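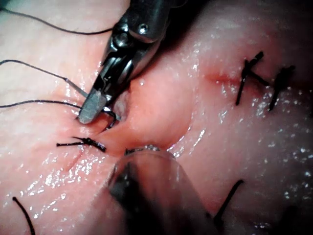 Thread sizes, a thread. I spent the week moving our cone inventory onto one unit and I want the conversions written down somewhere I can find them.

Two families of system. Direct: fixed length, report the mass. Bigger number, thicker thread. Indirect: fixed mass, report the length. Bigger number, thinner thread. Most ordering mistakes come from reading one as the other.

Direct first. Tex is grams per 1,000 meters. Decitex is grams per 10,000 meters. Denier is grams per 9,000 meters. So denier = tex x 9, and dtex = tex x 10. Denier and dtex are close enough to be mixed up on a packing slip and far enough apart to matter.

Indirect. Metric count (Nm) is meters per gram. tex = 1000 / Nm. English cotton count (Ne) is the number of 840-yard hanks in one pound. tex = 590.5 / Ne.

Plies get written differently in each. Nm 80/2 is two strands of Nm 80 twisted together, resultant Nm 40, so tex 25. Ne 40/2 is two strands of Ne 40, resultant Ne 20, so tex 29.5. Both ignore twist take-up, which makes the finished thread slightly heavier than the arithmetic says.

Then "weight," as printed on embroidery cones. 40 wt normally means 40 km of it weighs one kilogram, which is Nm 40 resultant, which is tex 25. Some cotton threads use the same "wt" for the count of the single strand before plying. Same label, different thread.

Then ticket number. For synthetics, ticket = 3 x resultant Nm. Tex 25 gives ticket 120. Ticket 40 gives tex 75. Cotton tickets follow another rule, so a ticket 40 cotton and a ticket 40 polyester should not be assumed to run in the same needle.

To summarize the number 40 on a cone: tex 25 if it's weight or resultant Nm, tex 75 if it's a synthetic ticket, tex 14.8 if it's a single Ne. If it's tex, it's tex 40. This is why I want the unit printed next to the number.

Surgical suture does none of this. USP sizes are diameter bands with a required minimum knot-pull strength. They run down from 0 to 2-0, 3-0, 4-0 and so on as the strand gets finer. More zeros, thinner.

For synthetic suture, USP 3-0 is 0.20 to 0.249 mm. USP 2-0 is 0.30 to 0.339 mm. The metric size is the lower limit in tenths of a millimeter, so those are metric 2 and metric 3. Collagen suture is on a shifted scale: 3-0 collagen is metric 3. I like the metric column better, for obvious reasons.

You can get from diameter to tex if the strand is a solid round monofilament. tex = cross-section in mm² x density in g/cm³ x 1000. At 0.20 mm the area is 0.0314 mm². Nylon at 1.14 comes out at tex 35.8. Polypropylene at 0.91 comes out at tex 28.6.

Same diameter, same hole in the fabric, a fifth less mass. Linear density does not tell you how thick something is until you know the polymer.

For spun or braided thread the formula fails, as there is air in the strand and it flattens under load. A caliper on spun polyester mostly measures how hard you close the caliper. Use a dead-weight thickness gauge or accept tex and move on.

How I checked ours. Wind off a known length at low constant tension, weigh it, divide. I used 96 m on a wrap reel. At tex 25 that should read 2.40 g. A 0.01 g scale resolves that to 0.1 tex, which is better than the reel length deserves.

Let the cones sit in the room overnight first. Polyester barely moves with humidity. Cotton does, and a cotton reading from July will not agree with one from a heated room in winter.

Results on 19 cones. The Pleltex polyester core read 25.3 against a label of tex 25. Fine. The Wiloddale cotton was labeled "40" with no unit and read 29.8, so it's 40/2 Ne. Also fine, once you know.

The Drakholm cones were the problem. Label said 240 den, sheet said 240 dtex, reel said 26.6 tex. 240 denier is 26.7. The label is right and the sheet is wrong. Email sent.

Khôi Lưu asked whether the lubricant finish counts. It does if you weigh it. Silicone finish on sewing thread can add a few percent. I don't scour samples before weighing, so all my numbers are as-delivered.

He also asked about the silk from Mạc. It's labeled 20/22 with no unit, which in raw silk is a denier range for the single filament strand, before any plying. Midpoint 21 denier, tex 2.3. I haven't reeled it and would need a longer skein to get a usable weight.

Needle size, briefly. Nm on a needle packet is not Nm on a cone. Needle Nm is blade diameter in hundredths of a millimeter. Nm 90 is 0.90 mm. I start tex 25 at Nm 75 and go up if the thread frays at the eye.

The spreadsheet now has one column called tex_asdelivered and one called label_verbatim - the second gets copied exactly as printed, errors included. Old conversions are in a separate tab, locked.

Correction to the suture post: the knot-pull minimum is for the average of a sample, so a single strand under it doesn't fail the lot by itself.

Recent from this account
S twist, Z twist, and why the looper cares
Reading a cone label from the bottom up
Wrap reel calibration, March 2018
Bonded nylon: finish weight before and after scouring
Bobbin tension with a drop test
Show more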